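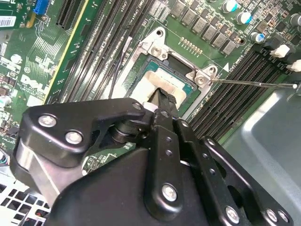
Bench Cell Inspection Checklist, with Comments
Processor removal and refit, desktop units
Coltar repair shop, October round

Marks used: OK, FIX, FAIL, N/A. Comments are the inspector's own. Items marked FAIL stay open until somebody shows me otherwise at the bench. A slide deck doesn't count.

Before you read on: Davix sold us this cell as ready to take over chores on the shop floor. The job tested is the one they picked, which is getting a processor out of a socket, cleaning it, and putting it back. Any of our bench people can do that before their coffee cools. I went in doubtful and I have tried to be fair.

SECTION A. AREA AND POWER

A1. Emergency stop within reach of a seated person
OK. Tested from both chairs.

A2. Unit under work unplugged, cord out of the wall and in view
FIX. Cord was out, but it had been pushed behind the bench where you can't see the plug. Leave it on the bench top.

A3. Power button pressed after unplugging
FAIL. The arm doesn't do it and the written procedure doesn't mention it. A person did it when I asked.

A4. Grounding strap or mat connected
OK for the mat. The Birnach document says the gripper is grounded through the arm. I asked for a reading and got a drawing. Want the reading.

A5. Floor tape and walkway clear
OK.

SECTION B. THE GRIPPER

B1. Bolts on the gripper plates tight, no missing heads
OK. Hex bolts all checked by hand. Recheck monthly.

B2. Finger tip clean before contact with any part
FAIL. No wipe step between units. With thermal paste on the chip, whatever touches the chip carries paste to the next thing it touches. The person on bench two changes gloves. The machine has no such habit.

B3. Force limit set and written on the cell card
FIX. The card says 80 and gives no unit. The screen says 95. One of these is wrong and I would like to know which before the finger comes down on a processor again.

B4. Finger shape suited to the part
FAIL for this job. The tip is a narrow wedge with slight ridges. It can press and it can nudge. Taking a flat chip by its edges and lifting it straight up is a different business. Kang, who supply the fingers, list a softer pad. Order it and retest.

B5. Pinch points labeled
FIX. Nothing at the pivot between the plates. Add a label.

SECTION C. THE WORK ITSELF

C1. Cooler removed and set aside with the paste side up
OK, but done by a person. Same as every run I watched. If the cell is supposed to do the chore, this is part of the chore.

C2. Load lever released before anyone or anything tries to move the chip
FAIL. The procedure has no check for the lever. A person feels the spring in it. The arm has to be told.

C3. Contact with the processor in the socket
FIX. The tip goes to the middle of the heat spreader, right into the paste. Pressing on the middle is not the worst place, but there's no reason given for pressing at all. Ask Birnach to explain the step or take it out.

C4. Old paste cleaned off completely before refit
FAIL. There is no cleaning step in the program. I was told it is "planned." White paste was smeared over much of the spreader and thick at one edge of the chip. I wouldn't sign off a trainee who left it like that, and I'm not signing this off.

C5. Socket pins inspected under light
N/A for the machine. Done by a person with a lamp and a magnifier. I see no plan to hand this over and I wouldn't want one yet.

C6. Cables clear of the socket and the lever
FIX. There's a thin dark cable looping across the memory slots to the side of the socket frame. Easy to snag. A person holds it back with a spare finger and never thinks of it. The arm has no spare finger. Tie cables back before the run and put it in the procedure.

C7. Memory slots and latches undamaged after the run
OK on all units checked.

C8. Capacitors near the socket not touched
OK, no damage found. The gripper is very big for the space it works in, though, and I don't like how close those plates come when it is pressed down. Get a clearance figure from Davix in writing.

SECTION D. PEOPLE

D1. Operator trained on stop and restart
OK.

D2. Operator keeps hands out of the case while the arm has power
FAIL. Seen reaching in to steady the case with the arm live. When a machine needs that much help, people will help it, and that is how fingers get hurt. Fix the case to the bench.

D3. Attempts logged, including bad ones
FIX. Log shows 103 attempts. It has no column for how many needed a hand. Add one and go back through the video to fill it in.

SECTION E. RESULT

Cell may run with a trained operator present, on scrap boards only. No customer machines.

My view, for what it's worth to the people paying: the cell can reach into a crowded case and put its finger where it's told, and a few years ago I would have bet against that. It can't yet do the job. Six of the steps in our own procedure are still done by a person during a run, and they are the ones where a part gets ruined if you're careless. Someone at the sales meeting asked if the next version would load a dishwasher. I'd like to see it wipe a chip first.

Open items to Coltar bench lead. B3 and D2 before the next power-up.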